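We signed! As of 9th November the top floor of the old house on the harbor in Riltdale is ours, and I have been grinning at strangers ever since.

If you have been reading since October you know how close we came to buying the Triveo apartment instead. It had the elevator and the new kitchen, and a garage you could park a bus in. But the balcony looked straight at another balcony, and every time I pictured breakfast there I pictured waving at the neighbors with my mouth full. The Riltdale place has a terrace with the sea on 2 sides - you can hear the boats knocking together while you brush your teeth!

It is 23 steps up from the street, no elevator, and I counted them with a suitcase in each hand. The agent, Roya Dehghan, was wonderful. She found the original floor plan in the land office, got the sellers to leave the big dining table, and talked them into paying the 3,000 for the roof survey (I would have caved in a minute). The survey came back with one cracked gutter and some loose tiles over the bedroom. That's all. I read it twice on the ferry.

Now the fun part. The second bedroom is going to be the guest room, so start looking at flights. The bathroom needs everything. I'm leaning toward the pale green tile from Virketti, but Parsa has a white one with a slightly wavy edge that I keep going back to, and the sample is propped up against my toaster as I write this. We have 14 weeks until my sister's family arrives for their first stay, and they would like a shower, please.

The water heater is older than I am and makes a sound like a kettle with a cold. I love it already. It's going anyway.

Next time: the stairs, the paint, and what we found behind the wardrobe.

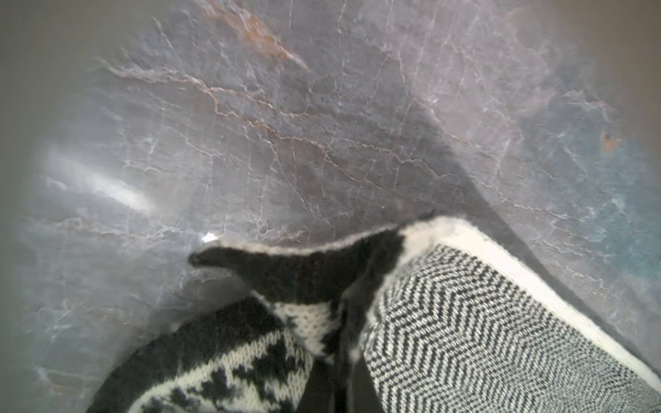
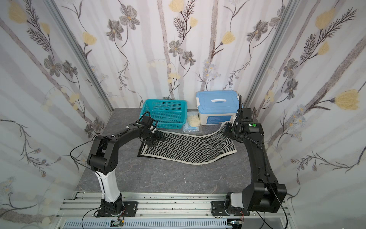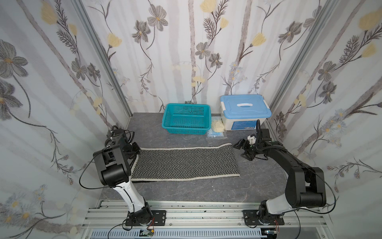 Black-and-white herringbone knit in the first one, flowered walls in the other two.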